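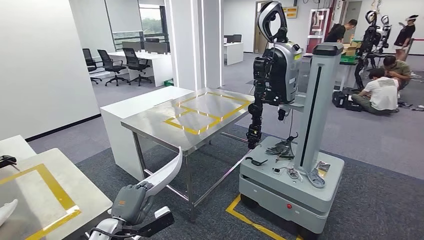
How do you keep small parts from going missing when a job runs over several days? Give every one of them a home before you put the screwdriver down, even if the home is only a labelled jar lid.

I wrote that at the top of the page tonight because I want to remember it, and because I broke my own rule before morning tea. Friday, September 8, 2023, and I have spent the better part of it hunting for a spacer the colour of everything else in the building.

It was a good day all the same. I got in early, made a proper pot of tea (Leidy's gift, the smoky one, which I am only now coming around to) and had the place to myself for a while. There's something lovely about a big workroom before the phones start. I did the benches first. I peeled up the old yellow tape where it had gone furry at the corners and put new strips down, and I took my time over it, because a crooked line will bother me for months. Dad was the same with wallpaper.

Then the parts order from Drivgate turned up, 16 little bags in a box you could have kept a dog in. Tharun and I sat down with the packing slip and worked through it together, him reading out and me ticking, and we were getting along beautifully until we reached the spacers and found ourselves one short. We looked under the benches. We looked in the box again, and in the paper, and in the cuffs of Tharun's trousers, which he was very good about. I rang Drivgate and waited through a great deal of flute music to be told they'd weighed the parcel and it was right. So that was that, and back down on the carpet I went with a torch. My knees are telling me all about it now.

Found it after lunch, inside the tape roll! It must have dropped in while I was admiring my nice straight lines. Leidy laughed until she had to sit down.

She has promised to bring in her old jam jars on Monday, and I said I'd do the labels if she lets me use the good pen. I've priced a proper set of drawers as well, $437 from Pado, and I think we'll be sticking with jam jars.

Home by 6, with the bus crawling all the way through Disville. Soup and toast for tea, then half an hour with my feet up and the cat across my shins. I still need to ring Mum about the weekend, and find out whether she wants the lemons.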